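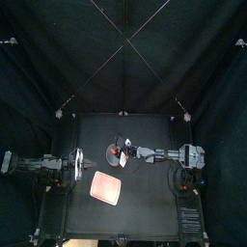

Según objetó Bezerra en la discusión del protocolo, una bandeja poco profunda y un plato no retienen igual las piezas menudas, y compararlos sin fijar la altura del borde resta valor al índice de orden. La observación se incorporó al diseño: los recipientes se agruparon en abiertos (bandeja, plato) y de pared alta (vaso).

Figura 6. Recipientes y objetos menudos sobre superficie oscura, serie Urnham.

El índice se expresa de 0 a 100 y se calculó sobre 1,307 depósitos registrados hasta octubre.

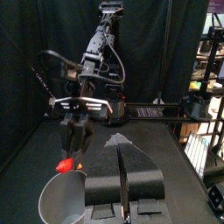 Para los recipientes de pared alta se anotó además el diámetro de la boca, medido en 10 puntos del contorno. Los objetos de forma irregular se analizaron por separado, conforme al criterio de Vekik.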